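Leave the Toys on the Bed

By Roscoe Escobedo

My neighbor in Corkum has a rule that a bed must be empty before it can be called made. Every morning she carries the cushions and soft animals to a chair, pulls the sheet flat, and closes the door. I respect her very much, but I think she is wrong.

When I came to this country I rented a room of 285 square feet. The bed was my sofa, my desk and the place where guests sat. I had one stuffed bear from my sister, and I kept it by the pillow for six years. It did not make the room untidy. It made the room mine.
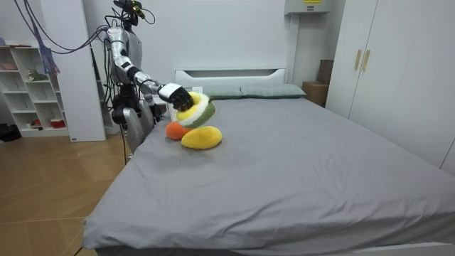

Fruit-shaped soft toys on a gray fitted sheet, with the pillows at the headboard.

A plain sheet and pale pillows are restful to look at, I agree. But with only these, a bedroom can feel like a hotel where one is waiting for a taxi. A little yellow or orange changes this, and it costs less than new curtains. In August I saw a decorative throw for 433 dollars. My bear was a gift.

Of course there is a limit. If you need ten minutes to find your pillow at night, some toys should go to a shelf. I would keep two or three, and wash them when the sheets are washed. My neighbor still says they collect dust. So do chairs, I tell her.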